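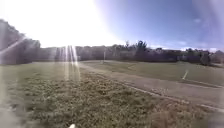 Khanyisile Mabaso told us at our very first meeting that a gluten-free kitchen was easy to set up and very hard to share, and by the end of our project all of us had come round to her way of seeing it. She had one shelf, one toaster and three roommates, and the toaster was the part she wanted to talk about.

Sharing a Kitchen with Someone Who Has Celiac Disease
Project report, Food and Household Studies
Bongani Shezi and Nosipho Fourie
Submitted 2024-09-10

Why we picked this topic

Nosipho's younger brother was diagnosed with celiac disease last November, and for a few weeks her family did what most families do, which was to buy a lot of expensive bread and worry. The bread turned out to be the easy part (though not a cheap one!). What kept tripping them up was everything the bread touched: the butter dish, the cutting board with the deep grooves, the jam jar that five people had been dipping a crumby knife into since forever. When we had to choose a topic for this course, we both felt there was a small, useful project sitting right there on the counter.

Most of the handouts we collected assume that the whole household will change over. In student housing that just doesn't happen. People share because they have to, and the roommates are going to keep on eating toast.

What we did

We sent a short survey to 200 students living in shared apartments at Clalton, and 80 of them filled it in. Of those, 19 told us that someone in their apartment had to avoid gluten for medical reasons. We then visited 2 of these kitchens, with permission from everyone who lived there, and sat down with the residents for a long talk over tea. Khanyisile's was the first. The second was the apartment of Hatem Benmoussa, who does not have celiac disease himself but cooks for a roommate who does, and who fed us an extremely good lentil stew while we took notes.

We also asked both apartments to try a simple plan for the rest of the term. It had a separate toaster, a colored set of boards and spoons, squeeze bottles in place of jars, and a top shelf kept for gluten-free food so that flour and crumbs could not fall onto it from above. For the labels we used Muvlow tape, mostly because the campus store had it and it came in bright orange.

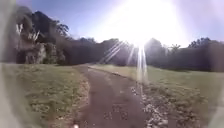
Which part of the plan did people give up on first? The separate sponge, in both apartments, and within days. A sponge by the sink looks like anybody's sponge, and neither an orange label nor a polite note on the faucet made any difference. Hatem's apartment ended up keeping a brush on a hook inside the cupboard door, and that seems to have lasted.

What we learned

The shelf worked nicely. So did the squeeze bottles, which the roommates liked for their own reasons (mayonnaise, mainly). Labels were more of a mixed story. Khanyisile found that a label saying "gluten free" was read as a description of the food, so her roommates would happily put a bread knife into a tub marked that way. When she changed it to "clean spoon only" the trouble mostly stopped. We thought this was the nicest finding in the whole project, and it cost her one strip of tape.

Colanders surprised us. In the survey comments, several people mentioned pasta being drained in the same colander for everyone, and neither of us had thought of it when we wrote the plan. The little holes are hard to scrub properly, so we added a second colander halfway through. The ones we bought were made by Umik and are a bit small for a family-sized pot, but fine for one or two people.

Money came up again and again. A second toaster is not much to some people and quite a lot to others, and in Khanyisile's apartment there was a slightly awkward evening about who ought to pay. They agreed to split it. We would suggest having that talk before moving in, along with the one about the electric bill.

Limits of the project

Our survey only reached people who wanted to answer it, and they may well care more about food than the others do. We did no testing for gluten on any surface, so we can say what people did and how they felt about it, but we can't say how safe either kitchen was. Anyone with celiac disease should be asking a doctor or dietitian about that part.

Thanks

To Edmund Cieślak, who read two drafts and crossed out a great many adjectives, to the Dehghan bakery for letting us ask so many questions on a busy morning, and to both apartments for the tea. Nosipho's brother would like it noted that he tested the brownies.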